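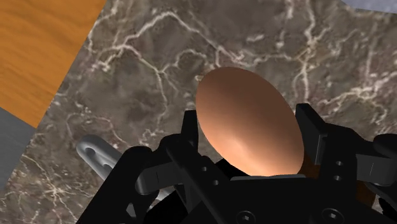 Fingers either side of the egg on the marble counter, in Lindthorpe.

Review: Lindthorpe 2, the kitchen pack from Trurkutine
Posted 25 Mar 2018 in the Fallurville Robotics Newsletter

If you came to the December meeting you'll remember the first Lindthorpe, and you'll remember me grumbling about it. The cupboards were gray, the counter was gray, and every object slid around like it was on ice. Well, version 2 has been on the club machine for a while now and I am a convert. I keep staying late to play with it!

Lindthorpe is a set of ready-made kitchens for robot simulation. You load a room, drop in an arm, put some groceries on the counter and start practicing grasps. The new pack has eight rooms and 77 objects, all with sensible weights and collision shapes already set up. We used to spend whole evenings fixing that kind of thing by hand, so opening an egg file and finding that it simply behaves like an egg made me very happy.

I love the egg, by the way. It's a brown one with a glossy shell, and it's the best test in the pack. Close too hard and the contact force readout goes red. Come in a little off center and it rolls, and then you get to chase it across the marble (I have chased it a lot). I have now logged more than 2000 tries at it in the marble kitchen, most of them run overnight with the starting position shuffled each time, and our grasp script is clearly better for it. It used to come down at the same angle no matter what. Now it lines up with the short side of the egg before the fingers move.

The marble deserves a word too. It has pale veins running all over it, and our old edge detector hated them – it kept finding "objects" in the stone. That was annoying for an evening and then very useful, as a plain tabletop would never have shown us the problem. You can swap the counter material with one line in the room file if you want an easier start. 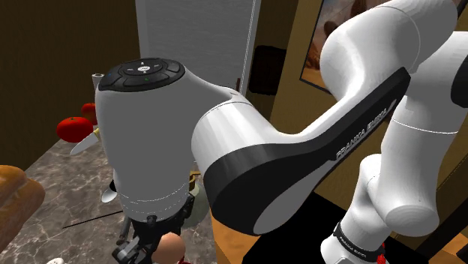
The arm over the same counter, with tomatoes, bread and a knife nearby.

The pack works with several arm models. We've been using the Franka Emika one, and it looks terrific in there, all white and black with the lettering along the side. More to the point, it takes up real room. With a loaf at one end of the counter and a knife lying near the tomatoes, you start thinking about where the elbow and wrist are going and what they're going to hide from your camera. I moved our fixed viewpoint twice before I found a spot I liked. Having a second view from above the gripper helps a great deal, and Lindthorpe lets you save both to the same log.

A few gripes, to be fair. Loading is slow the first time you open each room, slow enough to go make coffee. The manual covers the room files nicely and then says almost nothing about lighting, so I worked that out by poking at values. Shiny metal things look lovely but they drag the render speed down, and on the older laptop I take them off the counter before a long run. And soft food isn't really soft yet. The bread is as stiff as a brick if you squeeze it.

Trurkutine sells the pack by the seat, with a cheaper club license that covers our shared machine. If you already own the first one, the upgrade is free, and your old scripts should run with only the room names changed. Mine did, apart from one that I'd written badly in the first place.

The club copy is installed on the big desktop in the Ospina Street workshop, in the shared folder. My egg script is in there too, with comments. Please try it, break it, and save your logs under your own name so we can compare. I'd especially like to see somebody take on the tomatoes – I haven't started on those, and the one at the back looks like a tricky reach.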